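Linkage gripper in sim: which camera for the close phase?

Simulators and Tools > Grippers and end effectors

skimstead_dg
Posts: 40
Comparing camera setups for a two-finger linkage gripper on a Franka arm, all in simulation. One external camera looking at the arm, one looking past the fingers. Same policy code, same controller gains. I want to drop one of the two streams to save training time and would like opinions before I do. One still from each, external first.
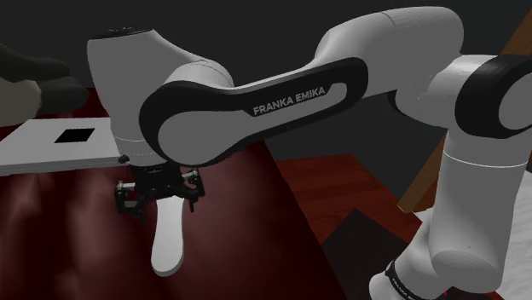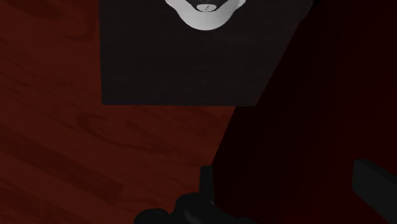
Does the depth of the finger pads change as a linkage gripper closes?
On most four-bar designs it does. The pads swing through a shallow arc, so the fingertips move along the approach axis as well as toward each other, and the tool center point has to be recomputed for the opening you expect at contact.

Task is pick and place, rigid objects. Control rate on the gripper is 16 Hz, arm runs faster. Dehua Gu

favgate
Posts: 2590
Keep the gripper view. The external view in your first still gives most of its pixels to the arm. The policy already has joint angles and gains very little from seeing the links.

moltgate_r
Posts: 19
Disagree. The external view is the one that shows the object between the fingers and the surface under it. In the second still the fingers are down at the bottom edge and the white object is at the top edge. If the object leaves that view before contact, you are closing blind.

favgate
It is an aiming problem. Pitch the camera toward the fingertips and widen the field of view. I did the same on a parallel jaw model and the external stream added nothing measurable.

moltgate_r
A parallel jaw has fixed pad depth. On a linkage gripper the tips move in two axes and a fixed pitch is a compromise. Also look at the shadow on the right side of the second one. A black finger on a nearly black floor has very little contrast. Whatever encoder you use will have trouble finding the edge.

skimstead_dg
Lighting is one directional source plus a low ambient term. I can raise the ambient. I was reluctant to do it because the shadow gives a height cue.

feng
Posts: 16
The shadow cue only helps if the light stays where it is. Randomize the light direction and the cue becomes noise, but you want the randomization anyway if this is going to hardware. Raise the ambient term, then randomize.

On the original question, I would keep both streams and reduce resolution. Halving each side costs less accuracy than removing a view. Crop the external one around the fingertips first.

favgate
Cropping needs the external extrinsics to be good on the real cell. People calibrate once and then bump the stand.

feng
Then jitter the extrinsics in training. A crop with a margin survives a small bump.

moltgate_r
What are you doing for contact? If the fingers are position controlled with no force limit, the camera comparison will be hidden by grasp failures that have nothing to do with vision.

skimstead_dg
Position target with a force cap. I have not tuned the cap per object. Friction on the pads is still the default value.

moltgate_r
Fix that first. Log slip and missed grasps separately, otherwise both camera setups will look equally bad.

skimstead_dg
Fair. Plan is now:
Tune pad friction and force cap with scripted grasps, no vision.
Recompute the tool center point against opening width.
Raise ambient, randomize light direction.
Run gripper only, external only, and both at half resolution, 40 seeds each.

favgate
Add gripper only with a corrected pitch. Otherwise you are testing a badly aimed camera.

skimstead_dg
Added. Results in December if the cluster queue allows.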